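1/ Notes on the Grunley cottage food rules, for anyone selling baked goods or jam out of a home kitchen here. The revised ordinance took effect in January. I have read it through a few times and the handout at the permit counter leaves out a fair amount.

2/ Scope first. The ordinance covers food made in a home kitchen and sold directly to the person who eats it. Porch pickup counts. A market stall counts. Selling to a cafe that resells does not count, and that is where most of the warning letters went last year.

3/ The permit fee went from 137 to 300 dollars. It runs per address, so two people baking in the same kitchen need one permit with both names on it. Adding a name later is a separate form but carries no fee.

4/ Allowed: breads, cookies, fruit pies, dry mixes, granola, high-acid jams. Not allowed: anything with custard, cream cheese frosting, cut melon, garlic in oil, or meat. Pumpkin pie is on the second list. Pecan pie is on the first.

5/ Pickles are the unclear item. Section 2 allows "acidified vegetables" with a pH test on file. It does not say who may perform the test. The county office told me a calibrated meter and a written log would be accepted. I asked for that by email and have not received it.

6/ Labels. You need the product name, ingredients in descending order by weight, allergens, net weight, the permit number, and the line stating that the kitchen is not inspected. Minimum type size is given for that last line only. A home address is no longer required if the permit number is printed.

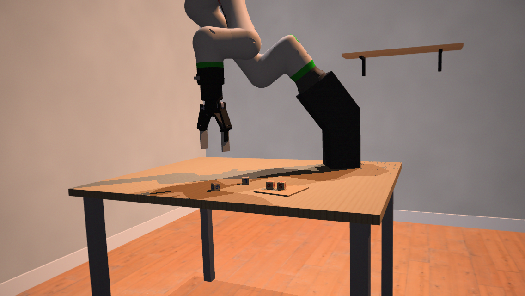 7/ Market stalls. The Saturday market on Hajji Street and the Wednesday one at the Brodis lot have different operators and different rules on top of the town's.

8/ Hajji Street wants a copy of the permit at the stall and a covered display. Samples have to be cut at home and individually wrapped. No cutting on site, even with a hand sink.

9/ Brodis allows cutting on site if you have running water, a catch bucket, and gloves. Setup closes at 7:30 a.m. and they do hold to it. Stall fees are paid by the quarter, nonrefundable.

10/ Record keeping. Each batch needs a date, a quantity, and a lot code. The lot code can be anything as long as it appears on both the label and the log. I use the day of the year plus a letter.

11/ The log can be paper. I moved mine to Orkex, which exports a plain table the county will take. A spreadsheet does the same job. If you do use Orkex, turn off automatic unit rounding. It changed 748 grams to 750 on my labels and net weight has to match the scale.

12/ Eggs from your own hens can be used in baked goods. They cannot be sold as eggs under this permit. Shell eggs fall under a separate registration, with its own carton labeling and a refrigeration requirement.

13/ Renewal is annual and is not prorated. A permit issued in November expires with everyone else's at the end of December. If you are starting late in the year and have no holiday orders, wait.

14/ Correction to 4: granola is allowed only if it contains no dried meat or fresh fruit. Dried fruit is fine. The full text is at the clerk's window. The copy on the town site is still the old version.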